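5.2 The grasp that reported success too early

We come now to the failure that took up most of our time, and we hope the reader will bear with us while we tell it at some length. The first two faults (the drifting base frame and the missing joint limit) were found in an afternoon each and fixed in a line or two. The third one hid from us for weeks, and it hid in the part of the system we trusted most, namely the small routine that decides whether the gripper is holding something.

The task itself is a modest one. In the Vitine kitchen set, the arm has to pick up a piece of food from a plate, lift it clear of the rim, and carry it to a target pose. We ran it in the Wernach simulator with the default contact settings, using the same policy that had done well on boxes and mugs in Section 4. When we first looked at the totals we were rather pleased. The success flag for the grasp stage was raised in nearly every episode, and so we moved on to the carrying stage, where the numbers were poor, and spent a good while tuning the wrong thing.
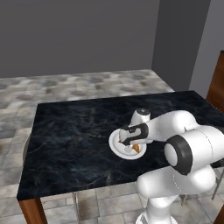
Figure 6. Simulated pick from a plate on the marble table.

What we should have done, and what we would urge anyone with a similar setup to do before touching a single gain, was to replay the episodes from start to finish instead of reading the log. Once we did, the trouble was plain enough. In a large share of the failed runs the fingers closed, the flag went up, the arm rose as planned, and the food stayed behind on the plate. The carrying stage was being blamed for dropping something it had never been given in the first place!

The cause lay in how the flag was worked out. Our routine called a grasp successful when both fingers reported contact and the gap between them had stopped changing. For a box this is a perfectly sensible rule, as the only thing likely to stop both fingers at once is the box. A plate is less kind. If the gripper comes down a little too low, the fingers meet the plate before they have properly closed, the gap stops changing, and both contact sensors report a touch, quite truthfully, though it is the plate they are touching. The rule never asked which body the contact was with. We had written it that way on purpose, hoping to keep it close to what a real force sensor could tell us, and we still think that was a fair wish, but it left the door wide open for this kind of mistake.

A second effect made matters worse. Food models in the set have two shapes, a detailed one for drawing and a much plainer one for contact, and the two do not always agree. With the croissant in particular, the contact shape was narrower near the top than the drawn shape. A gripper that looked well placed in the wrist view could therefore be pressing against very little, and a small shift in height was enough to turn a firm hold into a glancing one. We had been checking our work by looking at the camera output, and the camera output shows only the drawn shape.

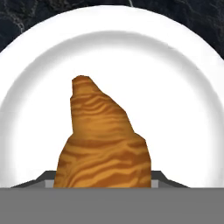 Figure 7. View from the gripper, with the fingers on either side of the croissant.

Arnaud, reading an early draft of this section, objected that we were being too gentle with ourselves: a flag that can be raised by the plate is a safety matter as well as a scoring error, because the same routine would be allowed to tell a real arm that it may lift and swing. We have come to agree. On hardware, a gripper pressed down into a dish while the controller believes it is holding a pastry could crack the dish, or trip the arm's own force limit at an awkward moment, and we would much prefer to learn about it in simulation.

We made two changes. The first was to add a short test lift. After the fingers close, the arm rises a little, pauses for 200 milliseconds, and checks the finger gap and contacts again. If the fingers have closed further or lost contact, the grasp is marked as failed and the arm tries again, up to 3 times, before giving up and returning home. The second was to rebuild the contact shape of the croissant from the drawn one, which slowed the simulator slightly but brought the two into much better agreement.

We then repeated the full set of 3000 episodes with the old flag and the new one running side by side, so that every disagreement between them could be looked at afterward. They disagreed in 1295 episodes. In all of these the old flag claimed a grasp and the new one did not, and the replays we went through bore the new one out. It is a humbling number, and it means that the grasp results in our earlier report from July, which used the old rule, should be read with a good deal of caution wherever a plate or a tray is involved. The results on boxes and mugs are not affected, so far as we have been able to tell.

One weakness remains. The test lift cannot tell a good hold from a poor one that happens to last through the pause, and a light object caught by its tip may still pass. We tried a longer pause, but it cost more time than it saved in retries. The Mirnovthorpe benchmark gets around the problem by checking the object's true pose, and for scoring alone we now do the same, keeping the test lift for the controller. The log records the two results in separate columns.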